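Gripper drifts off the handle after homing, wrist cam view

tundasine_tom
Posted 14:20

Right, stuck on this. Simulated cell, door opening job, two finger parallel gripper, camera on the wrist looking down past the palm. Homing is fine. Approach to the cabinet door is fine. Then it closes short of the handle and off to one side, every run the same way. Physical arm is waiting on this before we put the same numbers on it.

Done so far: reset tool frame, re-homed, dropped approach speed to 31 per cent. No change. Ran it 96 times overnight, more than 80 misses, all on the same side.
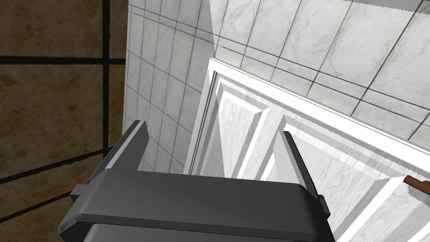 Finger offset in the config is whatever shipped with the Salehi driver. Haven't touched it. Closing force is 300 in the driver's units if that matters.

Kohei Yokoyama
Posted 14:41

Force won't matter, you're missing before you touch anything. Check the tool frame rotation. If wrist and door are tilted to each other a small error there goes sideways very fast. Had this on the Estmont cell in March, two evenings gone.

tundasine_tom
Posted 14:55

Rotation checked, matches the drawing. Well, matches teh drawing I've got.

gsandhu
Posted 15:10

Disagree with Kohei. Same side every time = camera mount offset, not tool frame. Do the hand-eye calibration again and use more poses. And slow down isn't a fix, stop slowing it down.

Kohei Yokoyama
Posted 15:18

It's a sim, the camera is where the file says it is. What's there to calibrate?

gsandhu
Posted 15:26

The file can be wrong. Ours was. Two copies of the mount, planner read the old one.
Ghazala Sandhu, Jeltumetti cell 2

tundasine_tom
Posted 16:02

Ok there ARE two copies. Planner one is older. Pointing both at the same file and rerunning, physics step back to 800 Hz as well while I'm in there.

Kohei Yokoyama
Posted 16:05

Change one thing at a time!! You won't know which did it.

tundasine_tom
Posted 16:09

Fair. Physics left alone. Just the mount file then.

tundasine_tom
Posted 17:34

First ten runs, nine on the handle. The miss was a planner timeout, seperate problem I think. Still want to look at the rotation before it goes on the real arm.

gsandhu
Posted 17:40

Delete the old copy. Don't rename it, delete it.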